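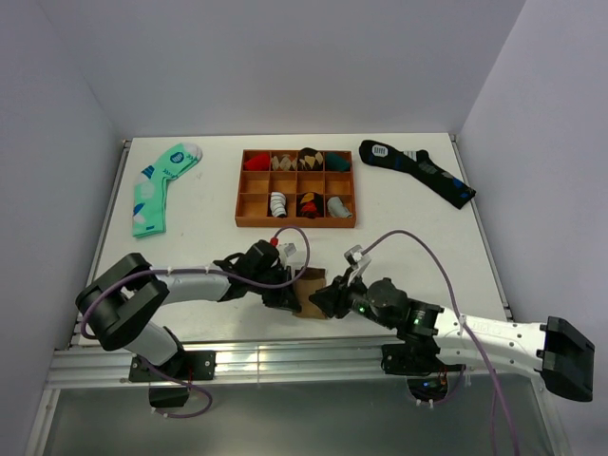

What is a shadow board? It is a flat panel on which each hand tool has a fixed place, marked by an outline of the tool, so that a missing item shows up as a bare shape.

## Shadow board

A **shadow board** (also tool board or outline board) is a form of tool storage used in workshops, garages, factories and school craft rooms. Tools hang on hooks, pegs or magnets, or sit in cut foam, over a painted or printed silhouette.

### Construction

Most home boards are made from perforated hardboard, plywood or sheet steel. Hardboard is cheap and takes standard hooks, but the holes wear if heavy tools are moved often. Plywood accepts screws anywhere and is usually chosen for fixed layouts. Steel is used where magnets are wanted.

A hardboard panel needs battens behind it to leave room for the hooks. Outlines are drawn round each tool with a marker, then filled with paint or cut from adhesive vinyl. A strong contrast between panel and silhouette is preferred. Labels are added where tools share a shape, as with spanners one size apart.

Foam versions are made for drawers. Two layers in different colours are glued together and the upper one is cut away, leaving the lower colour visible in each recess.

### Layout

Frequently used tools are placed between waist and eye level, with heavy ones lower down. Sharp edges face the wall or are covered. Space is normally left around each handle for a gloved hand. Some boards group tools by job, others by type; the first suits assembly benches and the second suits general repair.

### Use at Dovby

The community workshop at Dovby replaced its shared tool chests with wall boards in January. The layout was drawn up by Ritu Tomar and the silhouettes were cut by Tetsuya Murakami. The main board holds 38 tools, and a smaller one by the lathe is kept for measuring equipment. Borrowed tools are replaced on the hook by a numbered tag.

### Drawbacks

Boards take up wall space and leave tools open to dust. Any new tool of a different shape means a new outline, and a crowded board may have to be laid out again from scratch. Steel tools in unheated buildings can rust sooner than they would in a closed drawer.

### See also

- French cleat
- Pegboard
- Tool chest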